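Speaker notes – "Two Grippers, One Cloth"
4 min read

Slide 1. Say hello. Do not apologize for the title, Carmela already did that in the program.

Slide 2. The question we started with in January: does the cheap gripper do worse on fabric than the expensive one? Everyone at Wukbridge had an answer before we ran anything. Mine was yes. Pause here for people who want to feel superior.

Slide 3. Setup. Same arm, same controller, same camera position on the tool. The Justa has wide, flat fingers. The Brorbridge has narrow ones with a soft tip and a price I've been asked not to put on a slide. We gave each of them 100 pick attempts, 200 in all, and a person reset the cloth by hand every time. That person was me. My back would like it noted.

Slide 4. Why cloth. A block stays a block when you miss it. Mesh slumps, folds and lets light through, so the depth camera sees half of it and guesses the rest. Talk slowly here, people like this part.

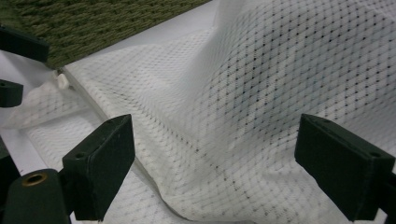
The other trouble is deciding what counts as a grasp. Snežana Obradović and I argued over this for most of an afternoon. Her rule was that the cloth leaves the table and stays up for the whole lift. Mine was kinder and we threw it out.

Slide 5. Results. By Snežana's rule, 139 good picks out of the 200. The Justa got the larger share. Let that sit. The soft tips pinch nicely but they need to land on a fold, and our planner lands where it pleases.

Slide 6. Caveats. One fabric, one arm, one tired operator. If the Gebremichael people are in the room, they will ask about finger speed. We kept it fixed. Say so before they stand up.

Slide 7. Next is a wrist camera with a shorter minimum range – budget willing. Questions.

Comments (2)

tallgrass_ed: Did you try the Justa with rubber pads? We had slipping on anything shiny.

Carmela Grasso: I did not apologize for the title. I asked for a different one.

Related
Picking a depth camera for thin things
Controller delays and how we found ours
Cable routing on small arms, part 2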